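打印本页 | 发送邮件 | 分享 12 | 评论 3

招人:衣物织物整理、叠放、装箱(短期,可兼职)

急招,先把要紧的写前面,细节往下看。

做什么:把毛巾、毛衣、薄毯一类的软东西从透明塑料箱里拿出来,抖开,叠好,再放回去。反复做。听着简单,一天下来胳膊会酸,想清楚再报名。

谁在招:Domanham 家居整理工作室。项目叫 Trunamura,做的是家庭收纳手册,要把“普通人平时到底怎么收东西”一条条记下来。手册分衣物、厨房、杂物三本,现在缺人的是衣物这一本。厨房那本已经招满了,别再投了,谢谢。

名额:20人。满了就关,不另外通知。

时间:一月开始。每周二固定到场,上午九点半到下午四点,中间休息一小时。另外再排一到两个半天,跟你商量着定。只能来周末的这次真排不了,抱歉。

地点:Ardale 楼,三层,靠窗那间大开间。出电梯右转走到底。房间一半是灰地毯一半是木地板,东西多,线也多,走路看脚下。请穿平底鞋,别穿拖鞋。

具体内容:
- 从箱子里取织物,一次一件,不要整团抱出来
- 摊平,叠。叠法不限,按你自己在家的习惯来,叠得丑也没关系
- 装回箱子,盖不上也照实记
- 填记录单:哪种料子,叠了几折,卡在哪一步。一件一行
- 收工前把自己那块地方归位,箱子靠边,椅子推回去
- 偶尔帮忙洗晒、贴标签,量不大

样品一共 2,827 件,头一轮过完了 2,488 件,剩下的加上要返工的都在这一批里。返工主要是记录单没写清楚的,所以字请写得让别人认得出来。真的很重要。之前有一位全写的连笔,我们对着看了一下午也没看出来是“三折”还是“五折”。

要求:
年满18岁,能久站,也能蹲。对羽绒、羊毛、洗衣液香味过敏的请提前说,可以换到棉制品那组,不影响录用。不需要经验。做过酒店客房、洗衣店、服装仓库的优先,在家带过孩子的也优先(叠小衣服是真功夫,这个我们懂)。左撇子特别欢迎,目前组里太少了。

中文能读写就行。记录单有英文版,需要的跟前台要。

不适合的情况也说一下:腰伤没好的,手腕刚打过石膏的,别硬撑,下一批还有机会。

报酬:每个半天 200 元,整天按两个半天算。午饭管,盒饭,素的要提前一天讲。车费不另报。每两周结一次,转账,请自备本人银行卡。迟到半小时以上当天上午不算,这条没得商量,因为是两人一组,你不来对面那位只能干坐着。

试做:报名后先来试一个半天,试做也付钱,标准一样。合适就接着排班,不合适当天结清。试做时带身份证,带水杯,长头发带根皮筋。手上的戒指手链最好摘掉,会勾毛衣,已经勾坏两件了。

常被问到的,统一回一下:
能不能带孩子?不能,房间里设备多。
能不能两个人一起报?可以,分开填表,备注写上对方名字,尽量排一起。
能不能在家做?不行,箱子和样品都不出楼。
叠得慢会不会被催?不会。快慢都要记,慢的也有用。
做到一半想退?提前两天讲就行,前面的照算。
有没有地方坐?有,靠窗一条长桌,填单子、歇脚都在那里。桌上别人的电脑和瓶瓶罐罐请别挪动。
有储物柜吗?有,不大,背包塞得下,行李箱不行。
停车?楼下位子很紧,建议坐公交。自行车可以停后门。

报名方式:到 Ardale 楼一层前台领表,当场填当场交,或者托人带过来也行。表上写清楚姓名、电话、哪几个半天有空、惯用手、有没有过敏。表上“工作经历”那栏可以空着,“惯用手”那栏不能空,上次空了一半,一个个打电话去补的。

排班找 Hedvika Tichý,样品和记录单的问题找 Lama Saab。两位都在三层,上班时间直接上来敲门,午休那一小时别敲。打前台电话转三层也可以,占线就多打几次,最近人手实在紧。

补充:箱子和部分织物由 Melnychuk 提供,用完要还,所以请不要在箱子上写字或者贴胶带。标签一律贴在挂绳上。上一批有人用记号笔直接写箱盖,擦了两天。

再补充:录用的人会收到一条短信,写着你的组号和第一次到场的时间。收到请回个“好”,不回的我们当你不来了,名额顺延给后面的人。换了手机号的记得跟 Hedvika 说一声。

表格领完为止,要来的请尽块。

打印 | 邮件转发 | 分享 12

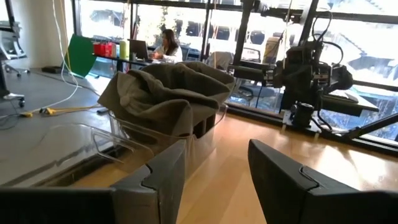 三层大开间,靠窗长桌和搭着织物的透明箱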